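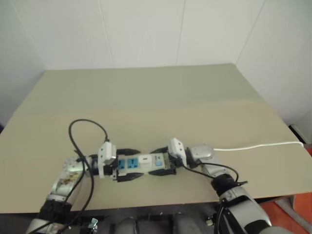
Jarnton Debt Advice and Small Lending Program
Progress Report to the Clulach Foundation
Submitted 31 Jan 2023

1. Purpose of this report

This report covers the second half of the first grant year. It describes how the program has responded to higher borrowing costs among the households and small firms it serves, sets out results against the agreed targets, and lists two matters on which the Foundation's approval is requested.

2. Background

The grant supports a debt advice service and a small loan fund operated from the Jarnton office. The fund lends at a fixed rate to residents and owner-operated businesses that would otherwise rely on credit cards, payday lenders or variable-rate lines of credit. When the application was written, the cost of money to the fund was low and was expected to stay low. Market rates rose sharply during 2022, and the assumptions in the original budget no longer hold in several places.

3. Advice service

The service opened 788 new cases in the reporting period, against a target of 1000 for the full year. Most clients sought help with card balances on which the monthly payment had risen. A smaller group held adjustable-rate mortgages and asked what the next reset would mean for them. Staff prepared a written household budget for every client who completed a first interview, and contacted creditors directly where the client signed a release.

Demand was heaviest in October, when waiting times for a first interview exceeded the standard agreed with the Foundation. Evening appointments were added and the wait has since returned to within the standard. The additional hours were paid for from the contingency line.

Telephone interviews remain more common than office visits. Clients who begin by telephone are less likely to return their paperwork, and a reminder call is now made before a file is closed.

4. Loan fund

The average loan to an individual was $2,770. Requests from businesses were fewer than planned. Several owners withdrew after a first discussion and stated that they preferred to pay down existing balances before taking on new debt. Staff did not press these applicants to proceed.

The fund continues to charge borrowers a fixed rate of 5 percent. The line of credit from Barnano, which supplies the larger part of the fund's capital, is priced at a margin over a floating benchmark. The gap between what the fund pays and what it earns has therefore narrowed in each quarter. The fund covered its interest expense in the period but made no contribution to office overhead, as the original budget had called for.

Late payments rose slightly among individual borrowers and were unchanged among businesses. All late accounts have been contacted, and revised schedules are in place for most of them. The loss reserve has been reviewed and is considered adequate at this time.

5. Rate workshops

The agreement provides for public workshops on interest rates and household borrowing. The course materials, prepared under contract by Babić, were delivered later than scheduled and required correction in the section on compound interest. The corrected version is in use. Attendance has been uneven: sessions held at workplaces were full, while those held at the Jarnton office on weekday afternoons drew few people. The remaining sessions will be moved to workplaces where an employer agrees to host.

6. Spending

Salaries and rent are in line with budget. Printing and postage are under budget, reflecting greater use of electronic forms. Interest expense is over budget for the reasons given in section 4. Travel is under budget and is expected to remain so. A full statement is provided in the financial attachment.

7. Matters for approval

The Foundation is asked to approve a transfer of unspent travel and printing funds to interest expense for the remainder of the grant year. No increase in the total award is requested.

The Foundation is also asked to approve a change in the lending policy that would allow the rate on new loans to be reviewed twice a year. Existing loans would keep the rate stated in the borrower's contract until they are repaid.

8. Next period

Work in the coming months will center on renewing the Barnano line, which expires before the end of the grant year. Discussions have begun on converting part of it to a fixed rate. The program will also complete the client follow-up survey, which was postponed during the busiest weeks of the fall. Survey results will be included with the next report.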